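4.3 Opening the door and checking the drum

Applies to front-loading machines in the Gamix range, model 663. Leave the bubble wrap on the lower front until the machine is in its final position.

1. Leave a gap of 30 mm on each side of the cabinet.
2. Pull the door fully open. Do not lean on it or hang anything from it.
3. Check that the latch hook on the door ring is straight and the ring screws are flush.
4. Feel inside the drum for loose parts or packing.
5. Wipe the door glass and rim with a damp cloth.

Note: Copy the number beside the barcode on to the warranty card before peeling off any labels.

Door open, lower front still wrapped:

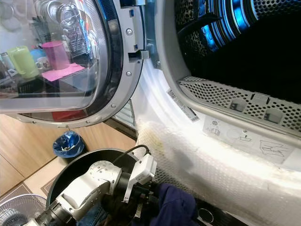
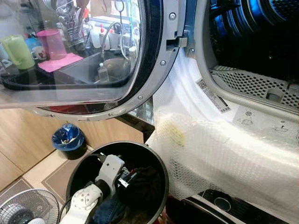 6. Close the door until the latch clicks.
7. Run one empty cycle. Allow 80 minutes.

Caution: Do not cut the wrap with a knife. The blade can mark the rim and pierce the door seal.

If the latch does not click after step 6, see section 8.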